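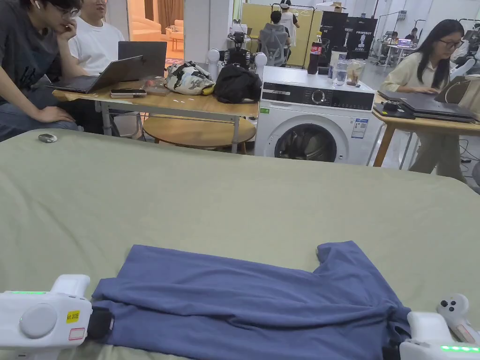
A T-shirt on the folding table, held from both sides by a pair of grippers.

Laundry Is Still the Wrong Benchmark to Declare Solved

Every few months a new clip of a machine folding a shirt circulates, and the comments divide between people who want to buy one and people who think it is fake. Most of these clips are real. They are also weak evidence that a household machine is ready.

A crumpled shirt is a hard object. A rigid part has a position and an orientation, six numbers in total. A shirt has no such short description. The hem can be tucked under the body, a sleeve can point anywhere, and the surface a gripper needs may be inside a wrinkle. Two jaws that pinch well can hold an edge. Finding the correct edge is a perception problem, and current systems handle it unevenly.

I keep a log of folding trials on Clodero, a two-arm research platform. Over 392 attempts with short-sleeved cotton shirts, 147 ended in a fold I would put in a drawer. The rest failed mostly before folding began, in the flattening stage, where the arms pulled at a bunched section and produced another bunched section. Once a shirt was flat, the fold itself was routine.

Published success rates often leave that stage out. The Brusard test sheet starts with the garment spread on a plain cloth. The Yeon protocol starts with a dropped garment, and scores on it are much lower. Readers should check which starting condition applies before comparing two numbers.

Shop floors are a different case. On the Pridar line, a fixed arm loads the same tray 2,000 times a shift. The tray arrives in a fixture, the lighting is constant, and a person clears the jams. I would call that chore done. A home has no fixtures, and the person who would clear the jam is the one who bought the machine to avoid the work.

My position is that machines can do parts of household chores now, under supervision, at a speed few owners would accept. A vendor claiming more should publish full baskets, mixed fabrics, and every failed attempt. I would start with 5 baskets per home, inside-out socks included, with no one allowed to touch the table until the basket is empty.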